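Folding laundry so a robot can learn it

11 October 2025

I spent a good part of this week hearing about sweaters. Stendisholm, the small robotics outfit over in Lisongate, has started sending people home with hand-held grippers and asking them to do their folding with those instead of their fingers. The idea is that a robot arm will later copy the moves, and I got to talk to a few of the folks doing it.

There are 23 households in the project so far, and between them they've turned in 495 folding runs. Of those, 318 made it through the checks and into the training set (the rest had to be tossed, mostly for moving too fast or letting an arm block the camera). Graziella Piras runs the home program and she was very cheerful about the rejects. "My own first try got thrown out," she told me. "I folded a T-shirt in six seconds like I was late for a train!"

The gripper has two fingers with soft textured pads, and a camera looks down over them, so every recording shows pretty much what a robot would see from its own wrist. You squeeze, the fingers close, you lift a sleeve, you lay it across. It sounds easy until you try it on a bed with a squishy duvet, which I did, and I lost hold of the same cuff over and over.

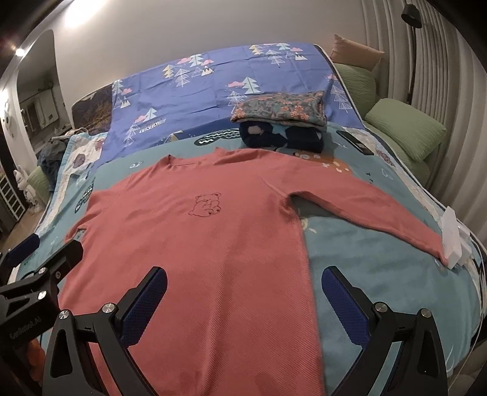
Why sweaters are the hard part

Towels were done back in March, and Kevser Aksoy, who trains the new people, says those went quickly because a towel is just a rectangle. Knit tops stretch when you pull on them, and the sleeves never land in the same place. One might be tucked in along the side while the other heads off across the blanket, and the robot has to cope with either. So the team wants tops laid out all kinds of ways, on real beds with real bedding, with the phone and the other folded clothes left right where they are.

Kevser's advice to beginners is to grab the cuff first, go slow, and pause for a breath before letting go. I liked that. I've been folding that way at home ever since, gripper or no gripper, and my drawers look great.

The next batch will be all long sleeves, and Stendisholm is hoping for 204 good runs before it lets an arm try one alone. Menaka Marikar is handling sign-ups for anyone in Lisongate or Evholm who wants to join in. You keep the gripper for two weeks, and you'll need your own laundry.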